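Call for hikers – come walk the Dromberg trail with me

So I've been writing about this trail for 7 years now, and I finally want company! I'm putting together a small group to walk the whole Dromberg loop in January and keep a diary of how we sleep, eat and feel along the way. It all goes into my next book.

I need people who have never done a winter hike. Really! If you own fancy boots and opinions about stoves, I love you, but sit this one out. You should be over 18, okay with snoring (mine), and able to walk 7 miles a day with a pack.

We stay in huts, I cook, and you get $100 for your travel plus a signed copy. There are 32 beds at the Sani hut, so we won't be fighting for a bunk – the smaller ones are cozier. Write me a few lines about yourself and tell me the worst weather you've ever been out in.

Contact: Marjatta Leinonen, Dilunis Trail Notes | All rights reserved | Back to top

Comments

pinecone_beth: Worst weather was hail at my own wedding. Does that count? Sending my note tonight!

Greg T.: Did this loop in summer and loved it, bring good socks.
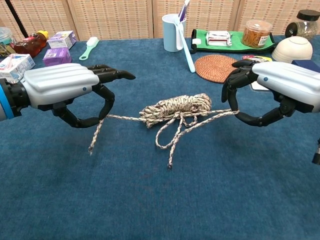
Can I bring my dog along?

Dogs aren't allowed in the huts, so please find a sitter for the trip.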